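Tuesday, November 15, 2022

Back in the room, shoes off, feet finished. Day one of Stoltard done. Writing this fast before I forget which talk was which.

Train to Brakville left late so missed the welcome and half the keynote. Came in at the part about first-party data. Same slide everyone has had since spring, funnel with a hole in it. But the guy had one good bit on asking people for one thing at a time instead of the giant form. Need to look at our newsletter signup, we ask for job title AND company size AND phone. Why phone. We never call.

Coffee line awful. Stood in it for about 18 minutes and then they ran out of milk.

Second session was email. Best of the day. Subject lines, sure, but mostly about who you stop sending to. She cut her list by a third and replies went up. I wrote "do this" and underlined it twice. Boss will hate it, he likes the big number. Maybe do it quietly in December when nobody's opening anything anyway?

Lunch: wrap, apple, tiny brownie. Ate standing up next to the Leron booth and got scanned by mistake so now I'll be getting their emails forever. Tote bag is decent though.

Afternoon I picked wrong. Went to the video track, should of gone to the search one next door, could hear them laughing through the wall. Ours was 12 tips for short clips and I knew ten of them. The two new ones: put the price in early, and don't start with the logo. Fine. Could of been an email.

Then the Grecu meeting, moved to 4, then moved to 4:30, then in the hallway on a bench. They want the spring campaign split in two, one for shops and one for the resellers. Same budget!! Said I'd send a plan by Friday. Now I have to make a plan by Friday.
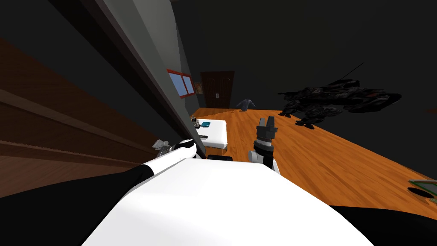
Two arms, gripper open, wood floor

Skipped the party. Went for noodles by the station, too salty, ate all of it. Called home. Phone at 4 percent and I left the good charger in the kitchen, using the slow one from the front desk.

To do tmrw: badge again (why), landing page talk first thing, find the woman from the email session and ask for her slides. Expense the train. Start Grecu plan on the ride back, at least the reseller half. Cancel the demo I somehow agreed to.

Alarm set for 6:40. Pillows too flat. Lights out.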